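Kirkell Practice Suture Thread, Dark, Fine Gauge
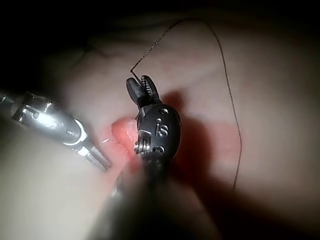
Kirkell dark thread held at the tips of black jaws, with a long, loose loop to the right.

If you have spent any time at all teaching people to sew tissue, you will know how quickly a class goes through thread. We certainly do! Kirkell began as a supply shelf for one teaching room in Drimton, and the fine dark thread was the very first thing on it, so we are a bit sentimental about this one and we hope you'll forgive us for going on.

It's a thin, non-sterile practice thread, dark enough to show up nicely against a pale or pink practice pad, which makes life a good deal easier for beginners (and for anybody whose eyes are as tired as ours are by late afternoon). It holds a little bit of wave when it comes off the spool. Some people like that and some people don't. If you're in the second camp, run a length between your fingers a couple of times before you start and it will settle down.

Natália Guerreiro wound our first spools by hand and still checks each batch before it goes out. She is very fond of telling new customers to cut shorter lengths than they think they want, and she's right, although a longer piece is lovely for practicing how to manage a big loop without snagging it on everything in sight. It ties well by hand, with ordinary needle holders, or with instrument jaws. Serrated jaws will rough up any fine thread in time, so try to grip near the end and keep the part you mean to knot clean.

What you get
One spool of dark thread, 1000 feet
A card sleeve with room to write the date you opened it
A little foam notch to tuck the loose end into (please use it, you'll thank yourself)

Also sold as a class box of 4 spools. Curved needles are sold separately, and so are the Pilkington practice pads that so many of you ask us about.

Item number: 2480
Color: dark
Use: training and bench practice only. Not sterile, and not for use on people or animals.
Storage: keep it in the sleeve, in a drawer, out of direct sun.

From a customer
"We went through a whole class box in May and I've already put in for another. My students can see what they're doing, and that's most of the battle." Kirsty Inskip

Class boxes are packed to order, so please allow a few extra days for those. Questions about needles, pads, or larger orders can go to Jabari Bakilana at the order desk, who is always glad to talk thread.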